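About Renden

Renden writes the software that sits between a robot and the room it has been put in. We don't build arms or wheels. Other people do that very well, and then they ring us.

The company began in Hallby with a planner that could find its way past a chair, provided the chair was the one we had at the time. It was called Uvis, and still is, though very little of the original code survives and the chair has gone too. Today Uvis takes in camera views, works out which bits are floor, which are furniture and which are a shadow pretending to be furniture, and plans arm movements that avoid the first two and ignore the third. Shadows took us 19 months. We would rather not discuss reflections.

Our customers are mostly small teams with two-armed machines and a deadline. They get the planner, the perception models and a replay tool called Grigaitė, which lets you step back through a run and see what the software believed at each moment. It is the least glamorous thing we sell and the one people write to thank us for.

There are nine of us. We keep a library of 800 recorded runs, and every release has to get through all of them before it goes out. The last one failed on 59 at the first attempt – mostly thin table legs, which our depth filter had decided were noise.

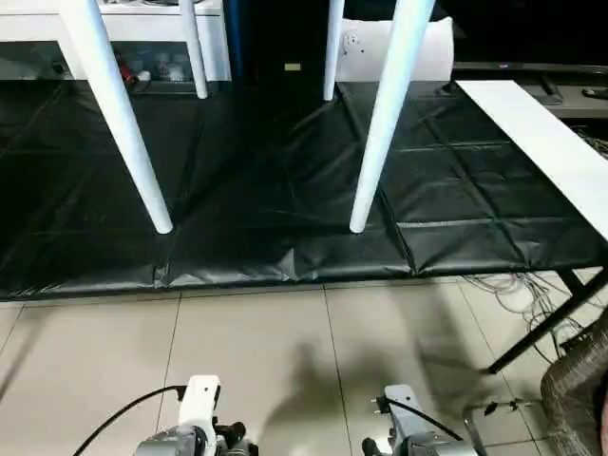
So we test in rooms that look lived in, with cables where cables tend to end up. A tidy lab is a lovely place to work and tells you very little about a Tuesday-afternoon sort of living room. We also publish our failure notes with each release, including the embarrassing ones, and customers are welcome to add their own. Several have done so at length.

Visits to Hallby are by arrangement, after ten in the morning. Coffee is provided and is not covered by our support agreement.

Contact | © Renden, Hallby. All rights reserved. | Back to top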